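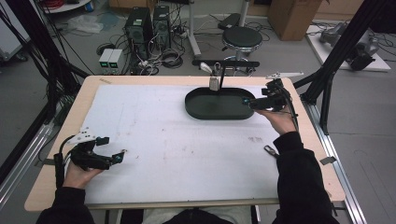 10th February

Madder again. I know, I know, I said in December that I was finished with madder until the new roots came in, but Lucinda Zamora dropped off a paper bag of the old Tsakiris stuff that she found behind her dryer (don't ask me how long it had been there) and of course I couldn't leave it alone. So this page is the madder page, and the weld test gets bumped to next week. Sorry, weld.

What I wanted to find out is whether I've been blaming the roots for something that's really the water. Everything I dyed before the holidays came out brick, a nice enough brick, but I'm after that soft orangey red Lucinda got on her sample card years ago and she swears she did nothing special. She did it at the Durnthorpe studio though, and the water out there is so hard it leaves a crust in the kettle. Ours is soft. Dirk Dekker thinks that's the whole story and has been telling me so since the fall.

Setup, so I can repeat it:

Wool is the Titel two-ply, the undyed skeins from the top shelf, scoured yesterday and left to soak overnight. I used 6 mini skeins. Alum mordant on all of them, same pot, same afternoon, so if the mordant was off then it was off for everybody. I did not use cream of tartar this time. I've gone back and forth on that for ages and I'd like to see one clean run without it.

Roots chopped small and rinsed in cold water first to get rid of the yellowy stuff. The rinse water came off the color of weak tea, then stronger tea, and I saved the second rinse in a jar because I'm a hoarder and somebody may want a peach. Jar is on the windowsill, labeled. Please don't pour it out!

Pot A is plain tap water. Pot B is tap water plus chalk, a pinch at a time, stirred in until it stopped disappearing. I should have weighed the chalk. I didn't weigh the chalk. Next time I'm weighing it, and I've written it on the lid in marker so I can't pretend I forgot.

Both pots got 900 ml of the strained root liquor and then were topped up to cover the skeins. Brought up very slowly. I kept everything at 60 C or under, or tried to, and this is where I have to confess that Pot A crept up while I was on the phone with the Trurix people about the thermometer that reads low (the thermometer, ironically, that was in Pot A). It had been sitting at what it claimed was 58 and the good one said 66. I pulled it off the burner right away, but madder goes brown when it gets too warm, everybody says so, and I don't know how much of what I'm seeing in A is soft water and how much is me chatting.

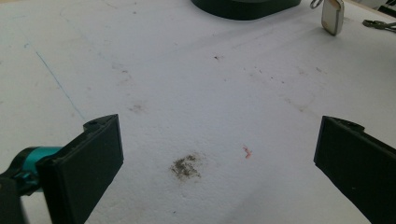 Anyway, 44 minutes in, I pulled one skein from each for a peek. A was brick, same old brick. B was already redder, and clearer somehow, like someone had wiped a window. I put them side by side on a damp towel and made Dirk look without telling him which was which, and he picked B as the Durnthorpe one before I'd even finished asking. He was unbearable for the rest of the day.

The others stayed in until the pots had cooled down by themselves, which took most of the evening. Skeins squeezed, not wrung, and hung up without rinsing. I'd like to leave them a couple of days before washing because the last batch lost so much color in the sink and I think I was impatient with it. Lucinda says she leaves hers a week. I don't have a week in me.

Things I noticed and don't want to lose:

The chalk pot smelled different. Earthier, more like beets. I mentioned it to Lucinda on the phone and she said "oh yes, the beet smell," as though this were common knowledge, and then had to go because her bread was burning.

The skein nearest the bottom of Pot B has a darker patch where it sat on the bits of root I didn't strain out. It's pretty, in a blotchy way, and I may try doing it on purpose, but for a test it's a nuisance. Finer cloth for straining. The old pillowcase is worn through in one corner and I think that's the culprit.

There's still plenty of color in both pots. I've kept them, covered, on the back burner (off), and I want to run the exhaust baths tomorrow before anything starts to grow. If anybody has spare scoured wool, even odds and ends, bring it in and throw it in with mine. I'd be curious to see it on something rougher than the Titel.

What I'd do over: buy a thermometer that tells the truth, obviously. Weigh the chalk. Run A again by itself and keep it low the entire time, so I can look Dirk in the eye and say whether it was the water or the heat. He'll say water. I think it's probably both, and I'd put water a bit ahead, but one hot pot and an unweighed pinch of chalk isn't much to argue with.

Also we're nearly out of alum. There's enough for one more small batch and then the tub is scrapings. I've put it on the order list under the new dish gloves, and if whoever places the order could go for the bigger tub this time, I'd be grateful, because I've got the weld coming up and then Lucinda wants to borrow some.

Samples are on the line over the sink, A on the left with the blue thread tied on, B with no thread.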